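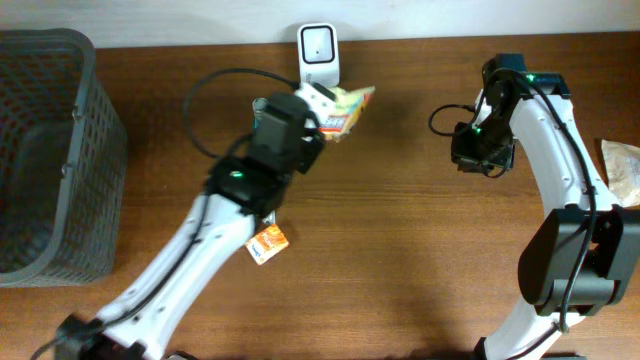 One basket will do for everything small, says the remark penciled under my last entry, and sorting by type is a waste of an afternoon. Maybe. I'd like to see it hold up for longer than one afternoon before we throw out the dividers.

2019-08-08, small goods, long table

Point of the day was to test the one-basket idea against the old way (packets, boxes, bottles, each in its own bin). Same table against the wall, the gray basket with the lattice sides at the left end. Stock sheet 1431, which I don't trust, but it's the only one we have. It has more than 500 lines on it and half of them say "misc. pouch."

Did two passes. First pass, everything went in as it came to hand. Second pass, stiff things first, then soft things on top. The second felt tidier. "Felt" is the right word there, I have no number for it and I'm not going to invent one. The Pollik people claim their layered method cuts picking time, and their handout has a nice graph with no units on the side.

Things noted as I went:

- Crinkly packets take up more room than their contents deserve. Press them down and they come back up.
- Small cartons slide under the packets and get lost. You find them when you tip the basket out, so the saving in putting away gets paid back later.
- Lattice sides are good for seeing that there is something in there. They're poor for seeing what.
- Bottles need to stand up. In a shared basket they won't, unless they're wedged, and then whatever is doing the wedging gets crushed.

Labels are the other problem. The Motley proposal says to lay every item label up so it can be checked without handling. Fine, which side is the label? 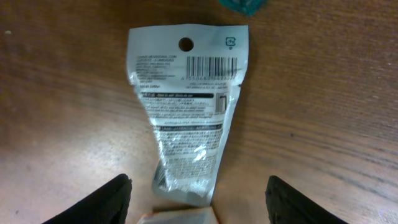

GUNDOW WORKSHOP / STORES AND PACKING GROUP / NOTEBOOK

Take the clear-white plastic pack. The back has the barcode, the recycling mark, a block of text and what looks like a how-to-use panel, all in print I can't read at arm's length. If the barcode side goes up, the sheet can be checked and a person looking for the thing has no idea what it is. Front up, it's the other way round. Motley doesn't mention this. And the bottom half of the pack is so creased and shiny that the small print is a lost cause whichever way it lies.

It does have a hang hole. A rail with hooks would take anything with a hole in it and leave the basket for the rest. We talked about a rail in December and it got folded into Machala, where it has been ever since.

Laid a few pieces out in the middle of the table to see which could be told apart at a glance.
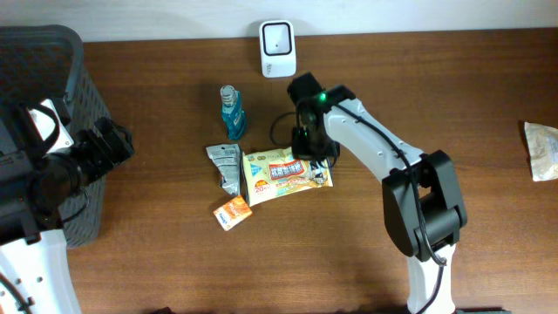

Fig. 3. Mixed pieces on the long table, basket at left.

The little teal bottle with the silver cap wins easily. Orange and white box, also fine, even at a tilt. The cream pack has a red badge with 20 on it, and I can't say from the badge whether that's pieces, grams or percent, so I wouldn't count on it for stock. The gray and white wrapper is hopeless once crumpled.

So color and shape did the work, and the labels did very little. Small sample, one person, and I already knew what was on the table. Somebody who hasn't seen these should repeat it.

Not signing off on one basket yet. Dividers stay on the shelf.

To do: ask for the rail again. Get a cleaner copy of the sheet. Try the basket with the bottles kept out of it.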